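Old computers: changes to the drop-off at Flilaleck

From September the old computer drop-off moves from the side entrance at Flilaleck to the loading bay at the back. Follow the lane past the bottle banks and keep left. There is room for 2 cars at a time, so if both spaces are taken please wait in the lane and leave the gate clear for the bin lorries.

The bay opens at 9.30 in the morning and closes at 4 in the afternoon. Anything left outside the gate after hours gets rained on and has to go straight to scrap, and last winter we lost a good many usable machines that way.

What we take has changed a little. Desktop computers, laptops, servers, routers, keyboards and mice are all fine, and so are loose parts such as memory, drives and power supplies. Flat screens are fine if the glass is whole. We can no longer take printers of any size. Kotari, who used to collect them, have stopped doing the round on this side of the river, and we haven't found another firm that will come out for less than a full lorry load. The council tip still accepts them.

Please take batteries out of laptops where they come out easily and put them in the red tub by the door. If a battery is swollen, leave it where it is and tell whoever is on the bay.

A few people have asked what happens to their files. Every drive that comes in is wiped before anything else is done with it, and drives that won't wipe are drilled. You can have a slip with the serial number on it if you ask when you drop off, but we can't issue one later. Phones are a different matter - please sign out of your accounts and reset them at home, as a locked phone is no use to anyone.

Over the past year 460 machines came through the door. Of those, 200 went back out in working order, mostly to the Zundard homework clubs and to people who applied through the library. Nearly all the rest were stripped for parts. Boards and cables go to Šťastný, who pay by weight, and that money covers the electricity and the rent on the store. Steel cases go in the general metal skip.

There is a waiting list for laptops at present, and it stands at 3 months. Desktops are much quicker. Anyone who can manage with one should say so on the form, which is at the library desk and on the Flilaleck noticeboard. Chargers are what we run short of most, so do have a look in the drawer at home. We can use odd ones, even if the laptop they came with went years ago. 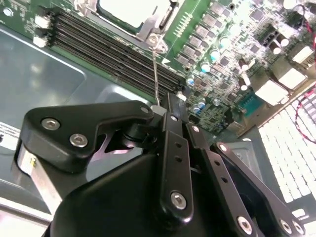 Cables should be coiled and tied if you can manage it. String is better than tape, which leaves glue on everything in the box.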